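The Bun Clause

When Great-Uncle Harries died he left the house to the bank, the car to a man in Dultton we had never heard of, and the microwave to Abena Laryea and me jointly, on condition that neither of us sold it. I had the condition read out twice. Abena asked whether it applied to the plug.

We had not spoken since July, when there had been words over a garden strimmer. Now we owned an oven together. The solicitor slid the letter across the desk and said we might like to draw up a rota.

The rota took four evenings. It was to be ten weeks at her place and ten weeks at mine, handover by the bus shelter, cloth provided. We argued over who would have it first and settled the matter by tossing a coin, which she caught, looked at and put in her purse.
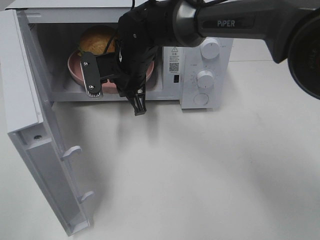 Abena held that a bun should be warmed in a bowl. I had been brought up to put a bun straight on the plate, like a Christian, and said so. She said that a plate made the bottom sweat. By then she had the door open and the bun inside in its pink bowl, crust up, looking like something left on a doorstep in a hymn. I told her Harries had never owned a bowl that colour in his life. She said Harries had never owned a bun either, he had been a biscuit man, and it was typical of me not to know it.

That stung a bit. I had visited him every Christmas for 20 years and could not have told you what he ate. He gave me sherry and talked about Bruvier, a seaside town he had once got off the train at by mistake. He had stayed 70 minutes. I believe it was the best afternoon of his life.

"How long?" said Abena, with her hand near the knob.

I said a minute. She said thirty seconds. It went on like that for longer than either.
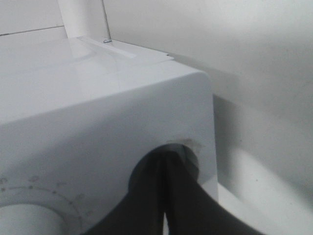
The trouble with a shared inheritance is that you can't storm off with it. I could have taken my coat and gone home, but it would still have been her ten weeks, and she would have had the microwave and the last word both. So I stayed, and dried up some cups that were already dry, and told her that Harries had always spoken very highly of me.

"He called you the tall one," she said.

I am not tall. I thought about this while she wiped down the table. It is possible he had me mixed up with the man in Dultton - and if so, I should like to know what else had gone to the wrong address. A car, for instance.

I mentioned the car. I may have mentioned it more than once. I said that a person might write to Dultton, quite politely, and ask on what grounds.
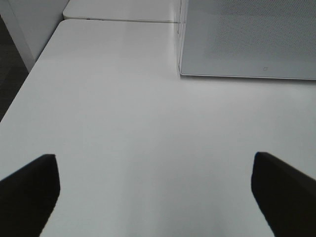
Abena thought I should leave Dultton alone. The car had 271 pounds owing on it, she said, and no reverse gear, and whoever the poor man was he had been left something he could only drive away from people. She had seen the paperwork. She had been the one to sort out all of the paperwork, as it happened, while I was writing to the strimmer company.

I asked why she hadn't told me.

"You'd have wanted to toss for it," she said.

We ate the bun. She cut it in two with a bread knife, and I watched her do it very closely, and the halves were as fair as you could ask for. The bottom had not sweated. I said it might have done with a plate, in the interests of balance, and she passed me the butter without looking up.

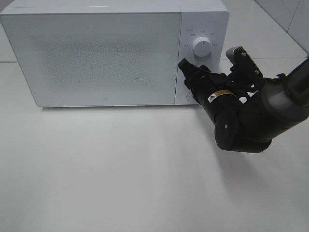
Handover

It rained at the bus shelter. Abena had the oven on her hip, wrapped in the agreed cloth, inside a Uline box that had gone soft at the corners. I signed for it. She had drawn up a form.

"There's something in the bottom," she said. "Don't drop it."

I got it home and on to the kitchen side before I looked. She had packed the pink bowl, and in the bowl, under a paper napkin, was a digestive biscuit. I put it on a plate. Then I stood in the kitchen for a while with my coat still on, and moved it to the bowl, and gave it thirty seconds.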